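Test kitchen notebook, December
Usturex bench, chocolate pudding reformulation, Sunday session
B. Lapointe

Carrying on from the last entry. The tahini is dropped. Recipe card currently reads as a baked self-saucing chocolate pudding, hazelnut paste stirred through the batter, served from the dish. Problem to solve is the sauce layer, which is right in the single ramekin and wrong in the family dish.

Batch A, as written. Flour, cocoa, brown sugar, baking powder, milk, melted butter, one egg, hazelnut paste. Dry topping of cocoa and brown sugar, boiling water poured over the back of a spoon. Oven at 180, conventional, middle rack. Pulled at 35 minutes. Top set, centre moved when the dish was nudged. Sauce thin and slightly grainy. Cocoa had clumped along one side where I poured too fast. Flavour fine, perhaps flat. No salt in the card, which I had not noticed until now.

Batch B, same again with a pinch of salt, topping sieved, and 20 g cornflour in the topping. Sauce thickened properly but went dull, and by the time it had cooled enough to eat it had a skin. Too much. Would call it custard on a blind tasting. The sponge above it was unchanged, so the cornflour is not migrating upward to any degree that matters.

Batch C, cornflour cut to half of B, water reduced by 40 mL. Best of the three. Sauce coats a spoon and stays glossy for the length of a normal dessert. Slight doming in the middle, small crack, does not bother me. Hazelnut comes through later than it did in A. Ouellet prefers A for colour and C for everything else.

Notes on the cocoa. A and B were made with the last of the Notport tin, C with the new one. Should have kept that constant. The new tin is darker and smells less sharp, so some of the colour difference between batches is not down to the method. C needs repeating with a single tin before I trust the comparison. Marked on the card.

Dish. All three went in the shallow oval stoneware. The deep one gives a wet band just above the sauce line that never cooks out, even with another ten minutes. The presenter script has "any ovenproof dish" and that has to go. Suggest "a shallow dish, 1.5 L". People at home will use what they have, but the card should at least name the volume.

Water temperature. Tried a small side test with water off the boil for five minutes against water straight from the kettle. The cooler water left undissolved sugar on top, and that baked to a crust. Pleasant texture, wrong pudding. Keep "boiling" in the method, and put it in the same line as the pouring so it does not get boiled early and left standing.

Oven. The left oven is still running hot at the back. Rotated every dish at 20 minutes. The probe thermometer read 3 degrees over the dial with the door shut and more than that after a rotation, while the element caught up. I have not corrected the bake times for it. 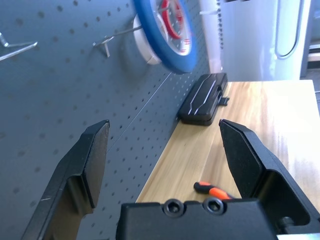
Pegboard and bench top.

Timing for the broadcast segment. The swap has to happen before the pour, otherwise the topping on the presenter's dish is dry and the finished one is obviously a different pudding. Zatari wants the pour on camera. That means two assembled dishes, one poured live and one already baked and rested ten minutes. Rested longer than that, the sponge drinks the sauce. At half an hour C had lost a good third of it by eye, though it loosened again with a splash of hot milk around the edge.

Substitutions people will write in about:
Hazelnut paste to peanut butter, works, needs less sugar.
Oat milk, not tried.
Gluten-free flour, tried once in the spring, gummy, no notes kept.
Dark sugar for light brown, works, sauce nearly black.

Card edits to send: salt added, topping sieved, cornflour at the C quantity, dish volume stated, resting time given as ten minutes. The serving line still says six. It is four, or six with ice cream.

Next session: repeat C twice from the same tin, one in each oven. Weigh the dishes before and after baking. Buy butter.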